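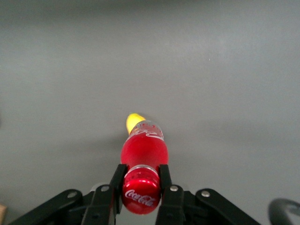

The bottle on the gray table.

Neville Wragg had worked at Tehrani for long enough to know that a thing left on the break room table belonged to whoever had left it there. There was a rule about it, typed and taped to the refrigerator, and he had typed it.

So when he came in at the end of the late shift and found the Coke lying on its side, he left it alone. He washed his cup. He looked at the bottle again. The cap was red and shiny with the name written on it, and under the cap was a thin silver ring that caught the light. Something yellow was behind it. He did not look to see what.

He turned off the light and went home.

In the morning it had not moved. Jelle Vandenberghe was at the counter making toast.

"Is that yours?" Neville said.

"No," Jelle said. "I thought it was yours."

"I don't drink it."

"You used to. At Mitari you had one every day at three."

That was true. They had both worked at Mitari, in the warehouse by the rail line, until it closed one November. Two hundred people went out the door with their coats and their lunch boxes. Neville had cleaned out his locker and found 60 cents and a birthday card from his wife, and he had driven around until dark before he went home to tell her. She was alive then. She made eggs and they ate them without talking much, and then she got out a pencil and worked out how long 3000 dollars would last.

It lasted until Tehrani called.

"I gave it up," Neville said.

Jelle buttered his toast. "It's probably the new guy's. The one on the Soritz account."

"He should put his name on it."

"He's new. He doesn't know about the sign."

"It's on the refrigerator."

"He never opened the refrigerator. That's why it's on the table."

Neville thought about this. He took the marker from the cup by the phone and stood over the table with it. He didn't know the new man's name. He had shaken his hand and shown him where to hang his coat, and the name had gone by him. He put the marker back.

They worked through the morning. There were 281 boxes to go out and the labels had come in the wrong order, so each one had to be checked against the sheet. The new man worked at the far end of the line. He was young and careful and he did not talk. At one point he dropped a box and looked up fast to see who was watching. Neville looked down at his sheet.

He remembered his own first week at Mitari. He had eaten in his car – it had seemed easier than picking a chair.

At noon he went out to the lot. The young man was sitting in a green hatchback with the window down and a sandwich on his knee.

"You left your drink inside," Neville said.

The young man started to get up. "Sorry. Is it in the way?"

"No. It's fine where it is." Neville put his hand on the roof of the car. It was warm from the sun. "There's chairs in there. Jelle talks a lot but you don't have to answer him."

"Okay," the young man said.

"I'm Neville."

"I know. You told me Monday."

"I guess I did. I didn't catch yours."

The young man told him. Neville said it over once to himself on the way back across the lot, and when he got to the break room he pulled out the chair nearest the bottle and left it that way.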